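Breakfast on a Round Table: how small a table can we get away with?
Project report, Interior and Product Studies, second year
Tuva Holmgren and Abilio Lorente

Where the idea came from

We both live in student rooms where the table does everything. It is the desk, the ironing board, the place where post goes to die, and for a short while each morning it is supposed to be where you eat. Abilio kept his toaster on the floor for most of a term (please don't do this!) and I ate over the sink. So when the project theme was announced as "everyday surfaces" we knew straight away what we wanted to look at.

Our question was simple. If you only have a small round table, how should you lay out breakfast so that one person can make it, eat it and clear it up without moving everything twice?

What we did

We tried each layout for 15 minutes, which is how long we both have in the morning if we are being generous. One of us made toast, poured a drink, ate and wiped down, while the other wrote notes and tried not to give advice. Then we swapped. The person eating also had to draw the table afterwards from memory, an idea we got from Itziar Calvo in our tutorial group, and it was brilliant. You only draw what you bumped into. Abilio's first drawing was nearly all toaster.

We started with the items in a ring round the rim, which looks lovely and is a pain to use. Every reach goes across something else. A straight line across the middle was better for pouring but left two odd half-moons of table, neither of them deep enough for a plate and an elbow.

The corner problem

I want to spend a bit of time on this, as it is the part I enjoyed most. A square table has corners, and corners are where things wait. Jam waits there, keys wait there. A round table has nowhere to wait! Everything is either in the middle or about to be in your lap. We ended up calling the back of the table "the shelf" and treating it as if it were a different piece of furniture. Nothing you need while eating is allowed to live on the shelf, and nothing from the shelf comes forward until you have finished.

It sounds fussy written down but it made a huge difference – the notes for that layout are half the length of the others, mostly as there was less to complain about.

The layout we liked best

The toaster goes to the right, the bottle stands in the middle where either hand can get to it, and the cloth stays folded on the shelf at the back left. The front is kept for the plate. We also liked a table with holes through the top, and would love to try one with the toaster lead dropped through.
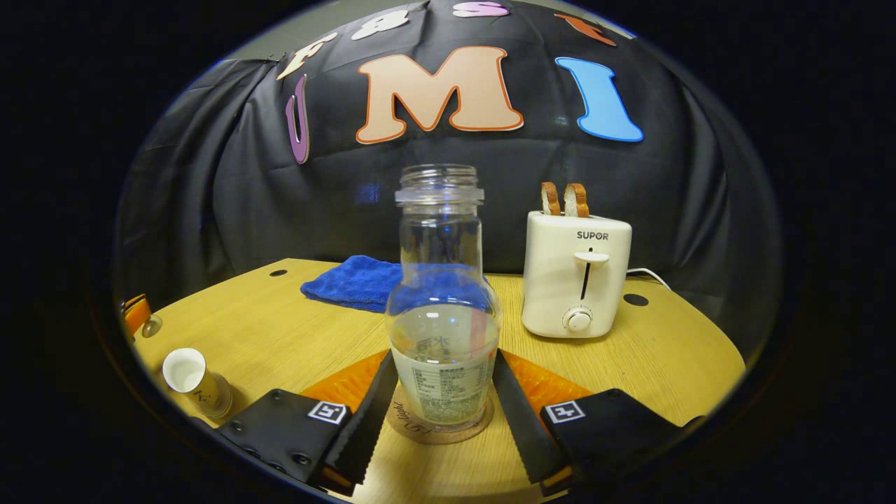
Move the bottle to the left, was Esperanza Tejada's response when we presented this layout, and give the plate the whole centre. She is left-handed and said that anything tall in the middle gets knocked by her sleeve. She also thought the cloth should be nearer the front, as people only wipe crumbs if they don't have to reach for the cloth.

We tried her version the same afternoon. For Abilio it made no difference at all. For me it was worse for pouring but much nicer for reading while eating, which I do every single day, so I have changed over to it at home.

What we would do next

The obvious gap is that we only tested breakfast for one. Two people at a round table is a completely different puzzle, since your shelf is the other person's plate. We would also like to try a taller toaster, a shorter bottle and a tray. Montserrat Olmedo has offered us her kitchen in August, when her flatmates are away, and Abilio has already started drawing trays with one flat side.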